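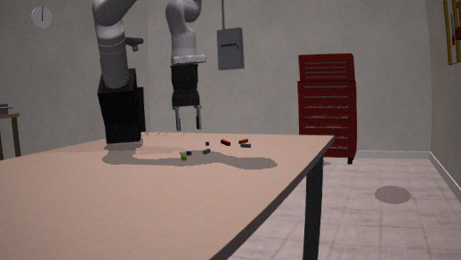 Vol. 9, No. 4

The first thing I did when I got to Brellwood was ask where the robot was, and the first thing Shuzhen Cui did was laugh at me. "It's on my screen," she said, and pulled over a second chair.

I'd driven out there expecting noise and safety glasses. Instead I spent most of the day in a carpeted room with a bad radiator, watching a simulated arm hover over a simulated table with some colored blocks on it. The arm has a name, Doris. So does the real one out on the floor, and when people talk about Doris you have to work out from context which one they mean (I got it wrong all day).

Brellwood packs small wooden parts for toy companies and school suppliers. For years that meant people at long benches, sorting mixed bins by hand. Shuzhen did it herself, and she was fast. Now she decides which pickups Doris should practice, runs them on the computer, and flags the ones that look wrong to her. She likes that somebody even gave the practice room a wall clock. She does not like her new chair. 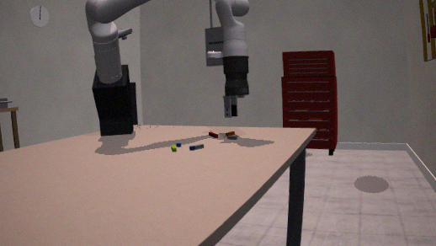 Does a robot like this replace the people who sort?
Some of the sorting hours go away, and at Brellwood the people who worked them were moved to setup, checking and repairs. Whether that holds after the next big order is something the staff still argue over.

And boy, do they argue! I sat in on lunch, and Jui-lin Shih had plenty to say. He's on the floor side and he was against the whole thing when it was announced last October. What bugged him was the training. Everybody got 9 pages of handout and one afternoon, and then the software people from Hatance went home. "I can take a conveyor apart blindfolded," he told me. "I didn't know what half the words on that screen meant."

He knows them now, mostly since Shuzhen stayed late and went through them with him. He also got something changed. The old practice runs always put the blocks in tidy rows, and Jui-lin pointed out that parts come out of a bin any which way - crooked, crowded up against each other, half turned around. So the layouts got messier, and the two of them now make up the nasty ones together. I think they enjoy it more than they'd admit. 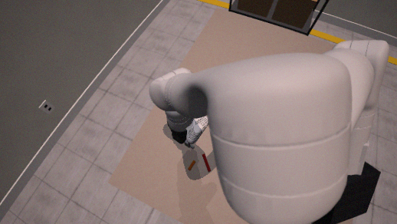 Doris over the red and orange bars, in simulation.

They ran 442 practice pickups the week before I came, and 67 of them got flagged for a second look. Shuzhen keeps the flagged ones in a folder called Tamošiūnaitė, after a teacher of hers who never let a mistake go by. I asked to see a few and got a good half hour of them. To me they looked fine. To her one finger was coming down too near the neighboring block, or the wrist was taking a silly route to get there, and she'd pause it and tap the glass with a pen until I saw it too.
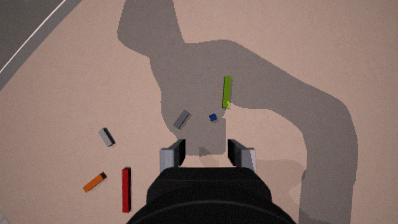 That eye came from the bench, and it's the part I keep thinking about on the drive home. She knows what a bad grab feels like in the hand. The next person hired for her job may never have sorted a bin in their life, and I asked her if that worried her. She said yes, it did, and that she's asked for new people to spend their first month sorting by hand. Management hasn't answered yet.

The pay question is touchy too. Her rate went up when she changed jobs. Jui-lin's didn't, even though he's helping with the layouts, and he's been pretty loud about it - you can hear him from the parking lot, according to Shuzhen. He has a meeting coming up and he's bringing a list.

Before I left he walked me out to the floor so I could finally see the other Doris. She was switched off for the shift change. He patted the guard rail on the way past and went to find his coat.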